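A slow leak in the grip: how Parska traced its dropped parts

Interview with Leonie Stüber, maintenance engineer, 16 December 2023
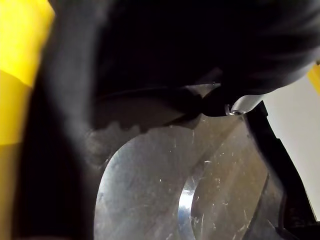 Stüber had been at Parska for 9 weeks when cell 7 began to lose its grip. The first report, entered by the night shift, read "part not in nest, reset, OK". There were four more like it before anyone put them side by side.

"A reset clears the alarm and it clears the evidence," she says. "The log kept the fault code and the time. It did not keep the finger position, and the finger position was what we needed."

The cell loads turned metal parts into a washing fixture. The gripper closes, a position check confirms that the fingers have stopped within a set window, and the arm lifts. In the failures, the check passed and the part slipped during the swing to the fixture. Most fell inside the tray. One struck the lower edge of the guard.

That last one changed the status of the problem. Dalia Abdel Hamid, who is responsible for machine safety at the site, stopped the cell the same morning and kept it stopped. The guard had held, with a dent below the door hinge. "The guard was rated for the part at the speed in the original assessment," Stüber says. "The swing had been made faster since then. The assessment had not been updated. So we had two faults, and the second was on paper."

The search for the first began with air pressure, on the advice of the gripper supplier, Vandmont. Pressure at the regulator was steady. A gauge fitted at the wrist showed a short dip each time the neighbouring cell fired its blow-off nozzle. The dip was real, but too small to open the fingers on its own.

Hala Belhaj, the controls technician, then added the finger position to the log and ran the cell at reduced speed with the guard closed. Over 371 cycles the closing position drifted steadily in one direction. When the fingers were taken off, one mounting screw turned by hand.

"It had been tightened to the figure in the manual," Stüber says. "The manual assumes a dry thread. Ours had coolant on it. Coolant gets everywhere in that cell, and it had been getting into that thread since the last finger change."

The finger could tilt slightly under load. It still stopped inside the window, which had been set wide during commissioning and never narrowed, but it met the part at an angle and held it on one edge. When the pressure dip came during the swing, the part went.

Asked which of these was the cause, she declines to choose. "The screw, if you want one line for the form. But a narrower window would have caught the screw, and a check valve at the wrist would have covered the dip. I wrote down all three."

The repair took less than a shift. The threads were cleaned and the screws refitted with locking compound. A check valve now sits at the wrist, and the position window is less than half its old width. The swing has gone back to its original speed until the new assessment is signed. This costs about 114 parts a day, a number the production office has raised with her more than once.

Belhaj also changed the reset. An operator can no longer clear a lost part without the controller first saving the last ten closing positions. Stüber would have liked a written comment to be required as well, but the shift leads objected and she let it go.

The narrower window has produced some false stops, mainly on parts with a burr left on the outer edge. She regards these as acceptable for now and has asked the turning section to look at its deburring. No answer had come by the time we spoke.

Cells 5 and 6 use the same gripper. Both were inspected. The screws in cell 6 were tight. In cell 5 one had moved by a few degrees, measured against a paint mark, and it has been put on a monthly check.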